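Section 3 – Trying a Pick in the Simulator

Before Marty's real arm moves on your bench, please spend an evening with the simulated one. Costel Filip and I built most of our habits there, and it saved the Getwood gripper plenty of knocks.

1. Start the Arkbridge simulator and load the bedroom world. Give it a minute on an older laptop – the wall textures are slow to come in.

2. Set the arm speed to 10 percent and leave it there for your first few tries.

3. Jog the gripper in low over the sheet, toward the end of the green paddle, and stop before you close the fingers.
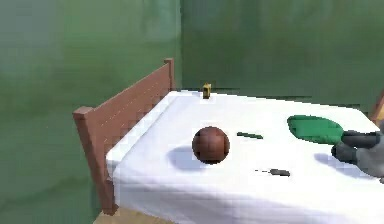

4. Save this pose as "approach" and close the fingers in small steps of 2 mm.

5. Lift straight up, then wait 3 seconds before you move sideways.

Note: If the paddle slides away from you, go back to "approach" and lower the wrist a touch. It took me most of December to get a feel for it, so be kind to yourself.

Caution: Saved poses carry over to the real arm. Clear the bench and keep a hand near the stop button the first time you play one back.

Sreekumar Rodrigues, Warnumside workshop, 3/25/26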